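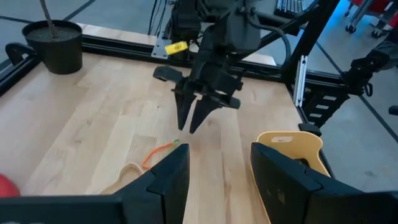 Hogar > Papeles y seguros

Qué tener preparado en casa antes de dar un parte al seguro

Publicado en junio | Por la redacción de Riltumside
Imprimir | Enviar por correo electrónico

Usamos cookies propias y de terceros para analizar las visitas. Si sigue navegando, acepta su uso. Aceptar | Configurar

Una fuga bajo el fregadero o una subida de tensión se arreglan en unos días. El papeleo puede durar meses si no se encuentra la factura del frigorífico o si no se sabe qué cubre la póliza. Estos consejos sirven para un piso o una casa con un seguro de hogar corriente, en propiedad o de alquiler.

La carpeta

Guarde juntos la póliza completa, el último recibo pagado y las facturas de los electrodomésticos. La póliza son dos documentos: las condiciones particulares, con su dirección y los capitales asegurados, y las generales, que suelen venir en un cuadernillo largo o en un archivo que se descarga. Hacen falta las dos. En las particulares, marque con lápiz el número de póliza, el teléfono de siniestros y la franquicia.

Los tiques de papel térmico se borran. Haga una fotocopia o escanéelos el mismo día de la compra y grape el original detrás. No los plastifique con calor, que los ennegrece. Para la carpeta vale cualquier archivador de anillas; en casa usamos uno Komberg de lomo ancho, con fundas, y cabe todo menos los planos.

Si vive de alquiler, añada una copia del contrato. La póliza del propietario normalmente cubre el continente y no sus muebles.

El inventario

Recorra la vivienda habitación por habitación y anote cada objeto de valor con marca, modelo, número de serie, fecha de compra y precio. El número de serie de la lavadora está casi siempre en el marco de la puerta; el del televisor, detrás, en una pegatina que no se lee una vez colgado en la pared. Apúntelo antes de colgarlo.

No hace falta anotar cada plato. La ropa, la vajilla y la ropa de cama se pueden poner por grupos, con una cifra para el conjunto. Abra los armarios y fotografíelos abiertos. El trastero y el garaje se olvidan a menudo, y algunas pólizas solo los cubren si figuran en las condiciones particulares.

Las bicicletas, las joyas y los instrumentos musicales suelen tener un límite por pieza. Si alguno lo supera, hay que declararlo aparte. Pida la confirmación por escrito.

Una copia fuera de casa

Un inventario que se quema con la casa no sirve. Deje una copia en un lápiz de memoria en casa de un familiar, o en un servicio de almacenamiento en la red, y compruebe una vez al año que el archivo se abre.
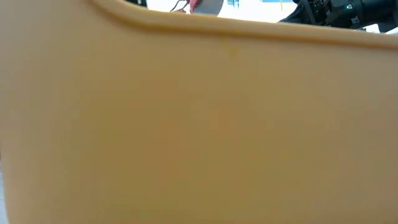

Última modificación de esta página: 2026-04-14

Cuando hay daños por agua

Cierre la llave de paso y corte la luz de la zona afectada en el cuadro, siempre que pueda llegar a él sin pisar agua. Después haga fotos, primero de la habitación entera y luego de cerca. Recoja el agua y separe los muebles de la pared. Tiene obligación de evitar que el daño vaya a más, de modo que no espere al perito para fregar.

No tire nada todavía. El tramo de tubería roto, el latiguillo, la tarima levantada: métalo todo en una bolsa o una caja con la fecha y guárdelo hasta que el expediente esté cerrado. Si hay que tirar algo porque huele mal, como una alfombra empapada, avise antes a la compañía y corte un trozo de muestra.

Si el agua ha pasado al piso de abajo, dé sus datos y el número de póliza al vecino y anote los suyos. No firme ningún papel en el que reconozca la culpa ni acuerde una cantidad por su cuenta. La responsabilidad civil la tramita la aseguradora.

El plazo para comunicar el siniestro está en las condiciones generales. Llame cuanto antes y apunte el número de expediente, la hora y lo que le han dicho.

Reparar por su cuenta o dar parte

Mire primero la franquicia. Un ejemplo con cifras: el fontanero presupuesta 309 euros por cambiar una llave y rehacer el alicatado, y la franquicia es de 230. El seguro pagaría 79. Puede que no compense abrir un expediente por esa cantidad, sobre todo si ya ha habido otro en el mismo año. En cambio, si detrás del alicatado hay una pared mojada, el presupuesto va a subir y conviene dar parte desde el principio.

Pida el presupuesto desglosado, con materiales y mano de obra por separado. Si adelanta usted el pago, exija factura completa, con el nombre y la dirección del riesgo asegurado. Un recibo a mano no suele admitirse.

La visita del perito

Tenga a la vista la bolsa con las piezas, las fotos impresas o en una tableta y la lista de lo dañado. Entregue copias y quédese con los originales. Si no está de acuerdo con la valoración, dígalo por escrito y pida el informe.

Revisión anual

Una vez al año, con el recibo de renovación en la mano, compare el capital de contenido con su inventario. Si ha cambiado la cocina o ha hecho obra, suba la cifra. Si se queda corta, la indemnización se puede reducir en proporción, aunque el daño sea pequeño.

Reciba los consejos de Riltumside en su correo. Escriba su dirección y pulse Suscribirme.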